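灰色金属箱整理记（1/9）
大家好，我是 Nabil Matar。中文还在学，写得慢，如果有错请告诉我。这几天我在整理工作间里那个灰色的大金属箱，分几条写。

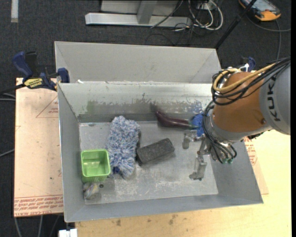 2/9 先说箱子
箱子是从 Karpenko 旧货店买的，价格 200，老板不肯便宜。它没有盖子，后面的板比较高，我很喜欢这一点，因为东西不容易掉到桌子后面去。里面的内壁已经磨得很花，还有一块蓝色的痕迹，左边也有一点淡淡的绿色。我用湿布擦了两次，擦不掉，就这样吧。

3/9 绿色的方盒子
亮绿色，塑料，四个角是圆的。现在里面是空的。我打算用它装夹子和橡皮筋，这些小东西以前总是在箱底滚来滚去。盒子放在左边，我是左手用得多的人，这样比较方便。

4/9 蓝白色的毛毛
这个毛很厚，很蓬，放在箱子里占的地方最大。我查了词典，不知道应该叫“掸子头”还是“除尘手套”，请会的朋友教我一下。我的计划是把它拿出来挂在墙上，不再压在箱子里面。毛压久了会变扁，再弄蓬很麻烦。

5/9 深灰色的块
表面粗粗的，有很多小孔。在我家，这种东西大家都叫“黑砖”，正式的名字我也说不好。它现在斜着放，旁边就是那团毛。粗的东西和毛放在一起不太合适，容易勾住，所以这两样以后要分开。

6/9 深紫红色、弯弯的那个
已经有三个朋友问我：“Nabil，这是茄子吗？”看起来确实很像，很亮，一头还带一点绿色。我先不回答，你们可以继续猜。不管是什么，它不属于清洁用品，下一步要换地方。

7/9 小垃圾
整理的时候，最花时间的常常是最小的东西。左前面的角上有一小团皱皱的、半透明的东西，颜色有点白，有点黄，有点紫。旁边还有一个很小的深色圆粒。后面的边上有一点白色的碎屑。我的办法是先把大件全部拿出来，最后用小刷子从后往前扫，扫到一个角再一起拿走。

8/9 尺寸
有人问怎么选隔板。我量了我需要的隔板，长 45 厘米，高 17 厘米。Fulleck 店里只有 52 厘米的，要自己锯短。箱子左边的壁是斜的，所以隔板的下面也要修一点角度，不然会卡住。买之前请一定先量底部，不要只量上面的开口，我第一次就量错了。

9/9 还没决定的事
隔板用木头还是用塑料，我还在想。木头好锯，塑料好擦。另外，箱子底下想垫一块薄毡，放在浅色的木桌面上移动的时候不会刮到。如果有人用过便宜又不掉毛的毡，请留言告诉我牌子。隔板装好以后，我会在这里接着写。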